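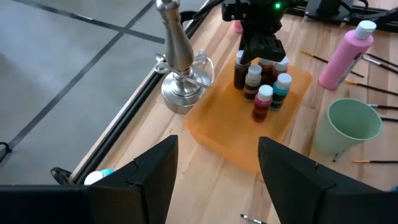

About Mosdale

Mosdale is a shared workshop with one long-running build in it: a pair of arms on a butcher-block table, meant to tidy up after a painting class. We are a small outfit and we don't think robots are about to take over anybody's kitchen. Most of what we read about home automation makes us tired. We wanted to see for ourselves how much of it holds up on a bench we paid for.

Trefor Powell started it in August with 3,000 dollars set aside and the firm belief that it would be wasted. Erdal Demirtaş did the wiring and has never agreed with him about the grippers. The table frame is black aluminum extrusion. It has been squared up more often than either of them likes to admit.

What we work on

Paint bottles, brushes, cups. Small bottles standing close together are a nuisance for two stiff fingers, and a thin brush handle lying flat on wood is worse. We have logged 1,526 attempts at picking up a brush and we don't publish a success rate, having seen how other people arrive at theirs.

The current job is called Restudier. Two arms share the table, one from each side, with the paints on an orange tray and the brushes spread out in front. 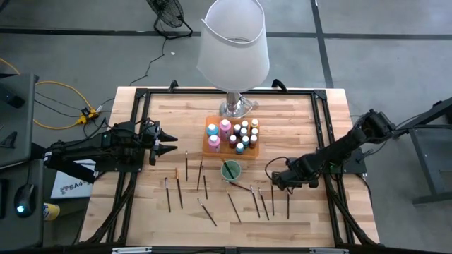

What we don't do

We don't sell kits, and we don't do demos for parties. Please be wary of anyone who offers you a finished Celleck controller in our name. Ours is still on its second rewrite and stops when it feels like it.

Visiting

Open bench is Saturday morning. Bring a part that doesn't work. Ask for Trefor if it's mechanical, Erdal if it has a cable on it.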